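# Onance refurbished tower, 2-module set

The Onance tower is a used office computer which we clean, test and sell again with two memory modules and a graphics card already fitted. It is made for people who want a simple desktop at home or in a small workshop, and who like to open it themselves from time to time.

The side panel comes off completely. Please lay the tower flat before you work inside, so that the cards do not hang from their slots. The parts which are held by a catch have a blue handle or tab in most of our stock, so you can find them quickly also when the light is poor.
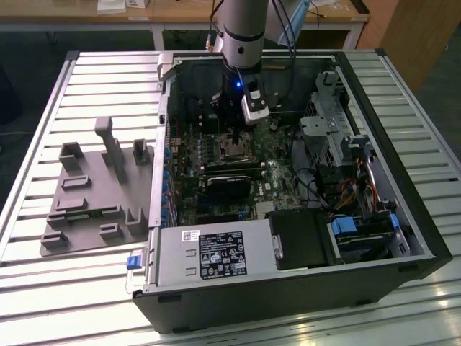 *Dell tower with the side panel removed: memory and graphics card in the middle of the board, power supply along the bottom.*

Our stock comes from offices, so the outside of the case may have small scratches. Inside we are more strict. Necati Türkmen checks the capacitors on each board with a lamp, and a board with a swollen one is not sold. After this the computer runs our Televura load test for 14 hours.

## What you receive

- Tower with power supply, two memory modules and graphics card
- Mains cable
- Printed test sheet with the signature of the tester
- 2 spare screws for the drive tray

Monitor, keyboard and mouse are not in the set. A hard drive can be added when you order; please write the size you wish in the comment field.

## Before you change a part

Switch off, pull out the mains cable and wait for two minutes. Touch bare metal on the case before you take the memory in your hand. Do not open the power supply itself. If it fails within the guarantee, we send you another one.

## Delivery and questions

We pack each tower in a Drondo box with foam corners. Please keep this box until the guarantee is over, as we cannot accept a return in thin cardboard. Customers near the Bilgin shop can collect there and save the postage. New stock arrives in March, with the same set and the same price.

For questions about memory sizes or older cards, write to Canan Güler at the sales desk and give the number from the test sheet.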